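Pamholm bench notebook
11/15/20
Cemoneck teaser, second pass

Picking up from the March notes. The job is still the series teaser for Cemoneck, the cinema version, from the Calulbridge print. The first pass stopped when the scan showed a density step partway through the harbour shot and it wasn't clear whether the step was in the print or in our lamp. Lamp has been replaced and profiled again. The step is still there, same place, same size. It is in the print.

Print condition as received, repeated here so it is all on one page: colour positive, optical track, some green edge damage on the perf side, cinch marks through the head, four splices. Two of the splices are lab, two are projectionist's tape and had bled adhesive. Both tape splices were taken apart, cleaned and remade before scanning. One frame is missing at the second of them. It falls inside a dissolve, so it can be rebuilt from its neighbours without anyone minding much, but it has to be logged as rebuilt.

Frame count, first frame of picture to last frame of the end card: 1,079 with the missing frame allowed for. At 24 that comes out just short of forty-five seconds, which agrees with the length on the can label. The broadcast tape in the Tymoshchuk boxes runs longer. I had put that down to the transfer speed, wrongly. Lined up shot by shot, the tape has a different end card held for longer and an extra reaction shot of the lead on the stairs before the title. Different cut. It should be catalogued as its own item and not as a copy of this one. I've changed the entry and left the old number as a cross-reference.

Consequence for the grade: the tape can't be used as a colour reference for the stairs shot in the print, only for the shots common to both, and even there the tape has its own problems (crushed blacks, red bleeding to the right on the coat). Using it for intent only. Warm interior, cold exterior, title card neutral.

Scan settings for this pass. Diffuse source, pin registered, two exposures per frame merged. Tried three exposures on the head section and could see no gain in the highlights, just longer scan times and more warmth in the gate. Back to two. Infrared channel recorded and kept, although the dirt map it makes is too eager around the title lettering and wants to eat the thin strokes. Masked the title card out of the automatic pass. All dirt on the card to be painted by hand.

Stability. Gate weave is low except after the remade splices, where there is a vertical kick that settles within a few frames. Corrected those locally. Did not run global stabilisation. The teaser has two handheld shots and the global pass flattened both of them in March, and the result looked like a rostrum move. Anyone re-opening this project, please leave the stabiliser node off for reel position harbour through to market.

Density step in the harbour shot. Measured on the sky patch upper left, averaged over the patch, ahead of and behind the step. Code values on our working scale went from 300 to 333 on the green record, so a lift of 33, with red and blue moving nearly together with it. Looks like a printer light change one shot late. The cut comes after the step, so whoever set the lights at the original lab cued the change early or the notch was misplaced. Question is whether to correct it. The print was shown that way. On the other hand every other print of the period that we've looked at has the change on the cut. Decision for now is to correct it in the viewing version and leave it in the preservation master, with a note in the header of both.

Correction done as an offset on the affected frames with no ramp. Tried a short ramp and it pulsed.

Grain. Left alone in the master. In the viewing version a light pass on the dissolves only, where the duplicate stock is obviously coarser than what surrounds it. The join between original and dupe stock is visible if looked for. Fine.

Scratches. Long tramline through the market shot, base side, mostly filled by the diffuse source. What remains is a faint bright line left of centre crossing the second actor's face. Automatic tool removed it and took an eyelash with it on several frames. Restored those frames and painted. Slow going. 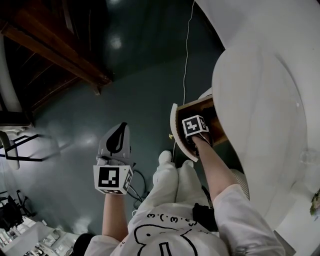 SOUND

Optical track read from the same print. Variable area, bilateral, mono. Image spread is slight. Cross-modulation noticeable on the sibilants in the voice-over, worst on the series title itself, which has to be said twice in the script and is harsh both times. Adjusted the read threshold until the first one sounded natural and left it there for the whole reel. The second improved as well but not by the same amount.

Track is in sync against the slate pop on the leader. Checked again after the missing frame was put back in, as in March the picture had been closed up at that splice and the sound had not, and everything downstream was one frame out. Correct now at head, at the door slam and at the end sting.

The missing frame has its sound too, of course. Gap bridged from the tape audio, level matched and rolled off at the top to sit with the optical. Music only at that point, no dialogue, and the join can't be picked on the monitors. It can be picked on headphones.

Hum at mains frequency and its first harmonic across the entire track. It is recorded in, probably from the original re-recording. Notched in the viewing version. Untouched in the master.

Voice-over differs between tape and print. Same actor, same script up to the final line. The print says "this autumn" and the tape says "coming soon", which would fit the tape being cut before the air date was fixed. Not proven. The paperwork in the Tymoshchuk boxes has an invoice for a second voice session but no script attached. I'd like the script if anyone comes across it when the paper goes through.

CARDS AND TITLES

End card in the print carries the Cemoneck logo over black with the cast line beneath. Cast line has three names and the third is misspelt compared with the episode credits. Left as is in both versions. Entered both spellings in the catalogue so a search finds it either way.

Black around the logo is not black. There's a blue cast growing toward the bottom, consistent with fade. Balanced on the logo white first and then pulled the shadows. Do it in that order. Going the other way put magenta in the lettering and cost most of an afternoon.

Title weave corrected separately from the background, which was printed in a second pass at the time and floats against it. Only the weave that came from our gate was taken out. The float between title and background is original and stays.

OUTPUT

Preservation master: full scan width including perfs on one side, log, uncompressed sequence, checksums per frame and one for the folder. Viewing version: cropped to the projected area, graded, with cleaned track. Crop taken from the camera aperture marks and compared with the tape, which is tighter on all sides and loses the boat name in the harbour shot.

Render of the viewing version failed on the first try with a memory fault in the market shot. Paint layers had reached up to 200 on that shot alone. Flattened the finished ones, saved the unflattened project beside it, and it rendered on the second try. Checksums verified on both drives.

Test view in the small room. Notes from that:

Harbour correction holds. No visible pulse.
First dissolve a touch green going out. To fix.
Rebuilt frame not noticeable at speed. Soft when stopped.
Door slam loud against the voice. It is that loud on the print. Leave.
Reel change cue dots visible on the end card, one set scratched in by hand. Leave in both versions.

OPEN

Green in the first dissolve.
Header note on the density step, wording to match the one used for the other Calulbridge prints.
Ask Calulbridge whether the can with the torn label is a second print of this teaser. If it is, check the harbour shot before anything else, then the missing frame.
Print rewound tails out on a new core, vented can, returned to the cold store shelf it came from. Old core and the can label kept in a sleeve in the job folder.
Stairs shot from the tape still needs a proper capture through the time base corrector. The current file is a reference capture only and should not go out to anyone.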